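Small striped pumpkins shedding bits on a white table — seal, wipe, or replace?

Asked in: Home and Table > Seasonal decor
Tags: gourds, mini pumpkins, tabletop care, melamine, stains

I set a white glossy table in October with mini pumpkins, the orange and cream striped kind, squat, about the size of a fist. They sit directly on the tabletop next to the plates. After a few days I find small orange flecks and dark specks around them. I wipe them up and there are more the next morning.

Details, in case they matter:

Table: white, gloss finish, light grid pattern. One cable hole near the back edge. Bought secondhand, Trelline label underneath.
Pumpkins: real, from a grocery store bin, not washed before use.
Room: 70 F during the day, cooler at night, no direct sun.
Plates: colored melamine with a raised rim, Rondix.

Questions. Are the flecks a sign of rot? Will the orange stain a gloss surface if I miss one overnight? Can I put a pumpkin on a plate people will eat from later?

3 answers, sorted by votes

Answer 1 (accepted)

Flecks alone do not indicate rot. Orange flecks are usually skin or dried flesh from a nick, and dark specks are usually soil or bits of dried stem. Store bin pumpkins get knocked against each other and most have at least one scuff. Check for rot separately:

Press the base with a thumb. Firm is fine. Any give means discard.
Look at the ring where the stem meets the body. Gray or white fuzz means discard.
Lift it and look at the table. A damp ring means the base has started to go, even if the top looks good.

Staining: dry flecks on an intact gloss surface wipe off with water and a drop of dish soap. Wet flesh left for days is a different matter, mainly at panel joints or where the finish is already scratched. Keep the pumpkins away from the cable hole as well. Liquid that gets to the cut edge inside can swell the board, if yours is a board product.

Plates: wash the pumpkin first, dry it, and wash the plate before food goes on it. I would not use a plate with knife marks for both.

Cleaning procedure before setting out:

1. Brush off loose soil with a dry vegetable brush. Do this over a sink.

2. Wipe with a cloth dampened in water with a little white vinegar. Do not soak. Water trapped at the stem shortens the life of the pumpkin.

3. Air dry on a rack for 4 hours, then turn over and dry the base for another 4.

4. Trim any hanging stem fiber with scissors. This removes most of the later specks.

5. Wipe the table, then position everything. Lift the pumpkins to move them. Sliding grinds grit into the gloss and opens the scuffs again. My usual layout is a plate in the middle with a pumpkin close to it on either side, and the mug farther back where a sleeve will not catch it. Crumbs are easy to spot on white at this stage, so do one more pass with a dry cloth.
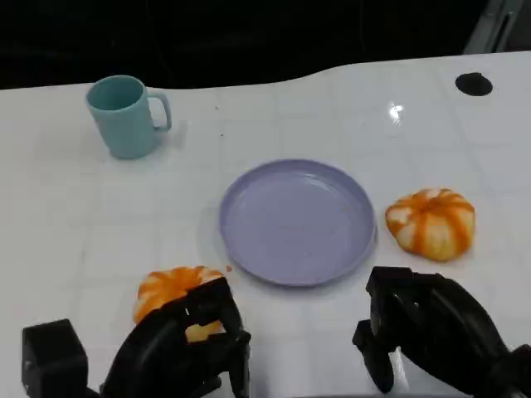

6. Recheck every 2 days. Lift, press the base, wipe underneath, put back.

On sealing: a coat of clear acrylic reduces flecking, but it also hides early softening, and after that the pumpkin cannot go near food or into compost. I stopped doing it. Pumpkins handled as above last me some 15 days indoors — longer in an unheated porch.

Answer 2

Put a felt disk under each one. Stanthorpe sells a pack in the furniture pad section, or cut your own from craft felt. It stops scratches. It does not stop mold, and felt holds moisture, so swap the disk if it feels damp.

Comment on answer 2: Cork is better than felt for this. Same idea, easier to wipe.

Comment on answer 2: Some dyed felt bleeds when wet. Use white on a white table.

Answer 3

Just get fake ones. Sampaio has foam ones with the same stripes and I have used mine since forever. No crumbs.

Comment on answer 3: Foam dents if you stack them in storage. Otherwise agree.

Comment from the asker: Thanks. Pressed all of mine, one was soft at the base and went out. The others were firm. Going with the vinegar wipe and cork for the rest of the month. The scissors on the stem fiber already made a difference to the dark specks.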